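Can a Robot Sort Parts Yet? Gallery from the Pavgate Bench

Picking small parts out of a bowl and putting them in a tray is a dull shop-floor job, and many shops still do it by hand. Mirko Costa set it up in simulation at Pavgate to see how far one arm could get.

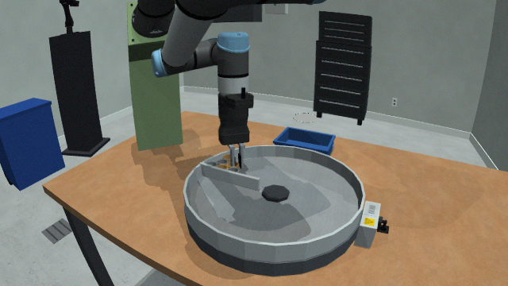
Parts that sit against a wall are the hard ones. A person rolls them out with a fingertip. An arm needs room for both fingers, and in a corner it may not have any. Costa ran 567 picks and logged 498 as good. Most of the misses were in corners.

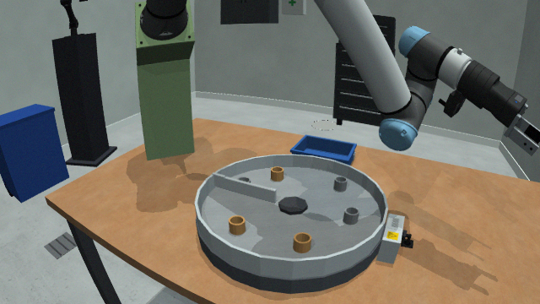 Urmas Šimkus, who ran a packing line at Komska, thinks the rate is still too low for a night shift with no one on the floor. He would use it for short runs with a person nearby. Costa wants to change the grip angle first and run the same count again in August.

Filed under: Shop floor, Small parts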